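Black radish / salsify type roots going soft next to the fruit bowl, what am I doing wrong?

Posted in Kitchen & Larder, Okatcombe Community Help

Danai Kourkoulas
Hi all, quick one. Get a veg bag most weeks and it always has some dark knobbly root in it, plus tangerines this time of year. I cut the roots into short chunks to save time later and leave everything out together on the worktop. By the next evening the cut ends are brown and a bit rubbery and the tangerines have gone dull. Kitchen is small and warm, fridge is tiny. Do I need to keep fruit and roots apart? And is there any point cutting ahead? Not sure what the root even is, bag never says. Skin nearly black, creamy inside.

Pascal Rey
Don't cut ahead. That's most of it. Whole root with the skin on keeps for ages somewhere cool, cut root doesn't. If you must cut, put the bits in a bowl of cold water with a squeeze of lemon, cover, in the fridge, use next day. Scrub the mud off but leave the skin on till you cook.

Tangerines are easier. Single layer if you've room, not heaped in a deep bowl, the ones at the bottom get squashed and go mouldy and you dont find out till you smell it. A shallow tray is better than a bowl, wipe it out between lots.

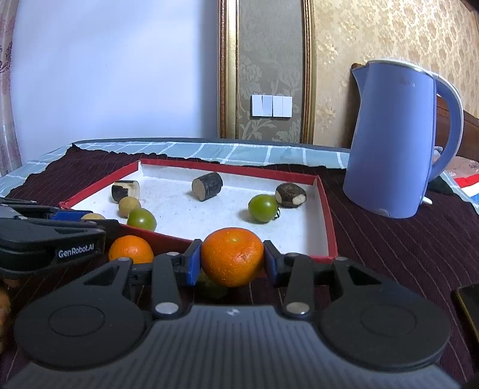 Check them every couple of days. Give each one a gentle squeeze – a bit of give is fine, loose skin is fine on a tangerine, but a wet soft patch means eat it today or bin it. Look round the stem end first as well. One bad one will set off its neighbours so be ruthless.

As for keeping them apart, I would, mainly because roots come in with soil on and you don't want that on stuff you peel with your fingers. Old shoebox under the stairs does me for roots.

Manolis Stefanou
just put it all in the fridge?? never had a problem

Danai Kourkoulas
Fridge is the size of a shoebox Manolis, as I said! Thanks Pascal, will try the tray.

Eftychia Dimitriou
Agree with Pascal except on the water. Overnight ok, any longer and they go bland. I dry the chunks, wrap in a damp tea towel, lid on, bottom shelf. Two days easily. Brown ends you can just slice off, it's only the air getting at them, but if it's slimy or smells off then out it goes.

Can't say what your root is without seeing the leaves. Long and thin and sticky when cut is probably salsify, fat and round and peppery is black radish. Ask whoever packs the bag. Either one roasts well, 8 or so minutes longer than you'd give carrots in my oven, but mine's an old thing and runs cool so keep an eye on it.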